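Skript zur 8. Sitzung: Berufsunfähigkeit, zweiter Teil
Stand: Mai 2026

Letztes Mal sind wir bei der Gesundheitsprüfung hängen geblieben, da mache ich jetzt einfach weiter. Wer einen Antrag auf Berufsunfähigkeitsversicherung stellt, muss alles angeben, wonach der Versicherer in Textform fragt (§ 19 VVG, bitte wirklich mal lesen, der ist gar nicht so schlimm!). Wonach nicht gefragt wird, das muss man grundsätzlich auch nicht erzählen. Viele von euch haben das in der Übung genau andersherum beantwortet — kein Drama, aber in der Klausur gibt das Punktabzug.

Unser Übungsfall war ja die Rajput-Police: 400 Euro Monatsrente, Endalter 67, abstrakte Verweisung ausgeschlossen. Die Rente ist natürlich viel zu niedrig, das habe ich mit Absicht so gewählt, damit ihr beim Bedarf ins Grübeln kommt. Miete, Krankenkasse, Altersvorsorge, das läuft alles weiter, auch wenn das Gehalt wegfällt. 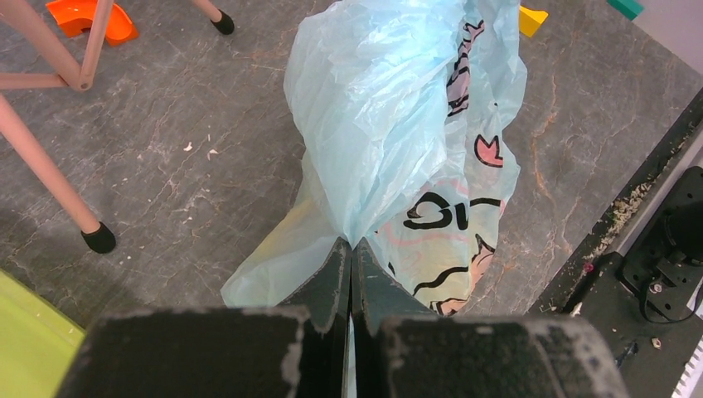 In der Übungsgruppe kam der Einwand, man könne die Rente doch später über die Nachversicherungsgarantie anheben, dann sei der niedrige Einstieg gar kein Fehler. Stimmt zum Teil! Die Garantie hängt aber meistens an Anlässen (Heirat, Geburt, Gehaltssprung) und an Fristen, und oft gibt es eine Obergrenze. Schaut euch dazu die Bedingungen auf Blatt 11 an, die Ditora-Klausel und die Flalix-Klausel stehen dort nebeneinander. Bei Flalix fällt zwar die erneute Gesundheitsprüfung weg, die Frage nach dem Beruf bleibt aber drin — das überliest man leicht.

Noch kurz zur Verweisung, weil ich da so viele Mails bekommen habe. Abstrakt heißt: Der Versicherer darf auf einen Beruf verweisen, den ihr ausüben könntet. Konkret heißt: Ihr übt ihn schon aus, und er entspricht eurer bisherigen Lebensstellung.

Bis zur nächsten Sitzung bitte Aufgabe 13 rechnen und den Brateck-Antrag auf unklare Fragen durchsehen. Die Klausur ist im August, Taschenrechner und unkommentierter Gesetzestext sind erlaubt.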